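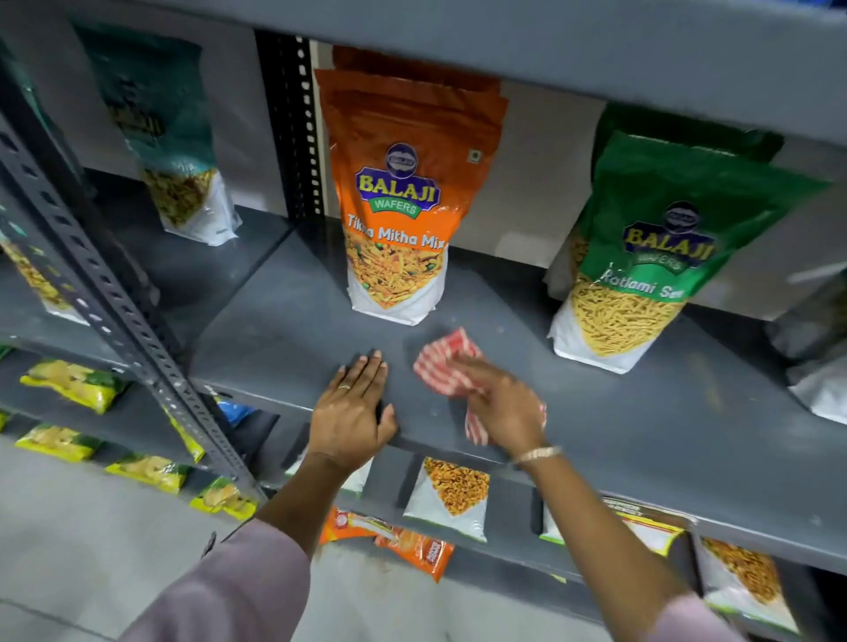
Wiping a snack shelf with a red-and-white striped cloth.

Keeping Metal Shelves Clean in a Pantry or Small Store

Metal shelving made from slotted angle is cheap and strong, and it holds more than most kitchen cabinets. It also shows dust, and salt and oil from snack packets leave a film on it. A short wipe every few days saves a long scrub later.

What to use

A cotton dish cloth is enough for most jobs. Wet it with warm water and one drop of dish soap, then wring it until it stops dripping. Too much water runs into the bolt holes and sits there, and that is where rust starts. Keep a second cloth for drying. Paper towels catch on the bolt heads and tear.

How to go about it

Start at the top shelf and work down, so crumbs land on a shelf you have not cleaned yet. On a shelf full of stand-up pouches you don't have to take everything off each time. Wipe the front strip first, with your free hand flat on the edge to keep the shelf steady. Then slide the pouches forward one row at a time and do the back.

Once a month, empty the shelf completely. Ours are from Holline and the paint has held up well, but the corners by the posts collect a gray paste that a quick wipe misses. An old toothbrush gets it out. For the holes in the uprights, use a cotton swab or the dry end of the brush.

Greasy spots

If a packet of sev or mixture has split, sweep up the dry bits before you bring in a wet cloth. Turmeric and chili oil will stain a pale cloth, so pick a striped or dark one. A paste of baking soda and water takes off what is left. Leave it for a few minutes and rinse twice.

Putting the packets back

Wipe the bottom of each pouch as it goes back. Put the same kind one behind the other, oldest date in front, and leave a finger of space at the sides so they don't get crushed. Keep the heavier packets low. Anything on the bottom shelf should be checked more often – floor dust gets there first, and so do ants.

Let the metal dry fully before you load it. In damp weather I leave the door open while it dries.

Jhosep Grajales
Updated April 4, 2018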